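Running a Club Competition
Course handout, session 2: Draws, handicaps and the weather

Last week's session dealt with the constitution, and those of you who stayed awake have our thanks. This week we move on to the bowls club knockout, a form of sport invented so that people who have known each other for decades can stop speaking by August.

Start with the draw. If your entry isn't a power of two, you need byes, and they all go in the first round. The Vedovdale Bowling Club, founded in 1884, once put them in the semi-final and produced a champion who had played one match. He still has the cup.

Publish the draw on paper, on the board, with a play-by date for every round. "By arrangement" means October.

Handicaps. The Trikard method, used in our exercises, works on a scale that runs to 1000:

new members begin at 300
a win moves you up, a defeat moves you down
nobody moves more than once in a week
a walkover moves neither player

The last line will cause you more letters than the rest of the sheet. Hold firm. A player who turned up in whites and stood by an empty rink feels that he has won something, and so he has, but it's only a place in the next round.

Postponements. Decide before May who may call off a match for rain, and write it down. One person is enough. Two will disagree about what counts as a puddle.

Finals day. Put the pairs final before the singles. Order the tea for the time you think play will end, then add an hour. Markers should be asked in advance and fed first.
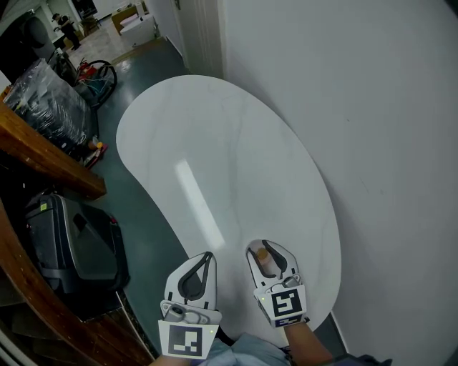 Page 2

Disputes. Read the Onishi case in your packs before the next session. The question is whether a bowl moved by a dog counts as moved by a spectator, and whether it matters that the dog belonged to the opposing skip. Bring a written ruling of no more than one side.

Exercise: prepare a full draw for the Ditel Shield with 23 entries, showing byes and play-by dates. Two entrants are on holiday for the whole of round one. Neither has told you.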